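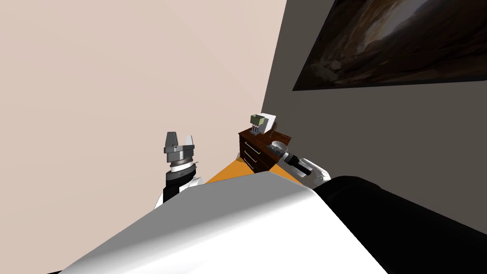 A two-armed robot in a computer-made room, with its right gripper down by a white bowl on the dresser.

How do you teach a robot to move a bowl?

Suppose you had to tell someone how to pick up a bowl. You would probably say, "Pick up the bowl." People already know how to reach, how wide to open their hand and how hard to squeeze. A robot has to be given all of that.

One way is to write out every movement as computer code. That works well in a factory where each part is always in the same spot. It works badly in a bedroom or a kitchen, where things get moved all day long.

Another way is to show the robot. This is called teaching by demonstration, and there are two main kinds.

Teaching by hand

The teacher takes hold of the robot's arm and moves it, a bit like helping a small child to hold a pencil. Sensors in the joints measure how far each one bends. The robot stores those numbers and can use them later.

Teaching by remote control

The teacher does not touch the robot at all. They hold a controller in each hand, and when they move, the robot's arms move too. Squeezing a trigger closes the gripper, the part that does the job of a hand. The grippers in our picture are the sort with two fingers. You can see this best on the left one, which is pointing up with its fingers apart.

Remote control can be used with a real robot or with one inside a computer program. A program like this is called a simulation. If the robot drops a bowl in a simulation, there is no mess, and the room can be put back as it was by pressing a key.

What does the teacher see?

Often the teacher looks through a camera on the robot, so the view can be strange at first. In our picture the room is tilted and the robot's own white body fills the bottom. The walls meet in a slanting line. Teachers need practice before they can judge how far away the dresser is.

Brenda Fairclough teaches robots by remote control at Orcombe. "My first bowl took me 40 tries," she says. "I kept stopping short of it. Now I go slowly and lower the gripper at the end."

How many times must it be shown?

Once is not enough. For one bowl task, the Orcombe team recorded 414 demonstrations. The bowl started in a different place each time, so that the robot would not learn just one spot. A computer then looked for patterns in all the recordings — where the bowl was, and which way the arms went next.

After that the robot tries by itself. If it keeps missing, the teacher records more demonstrations of the part it finds hard.

Words to know

Demonstration: showing how a task is done.
Gripper: the part of a robot that holds things.
Joint: a place where an arm bends or turns.
Simulation: a pretend world made by a computer.

Page updated 5 November 2022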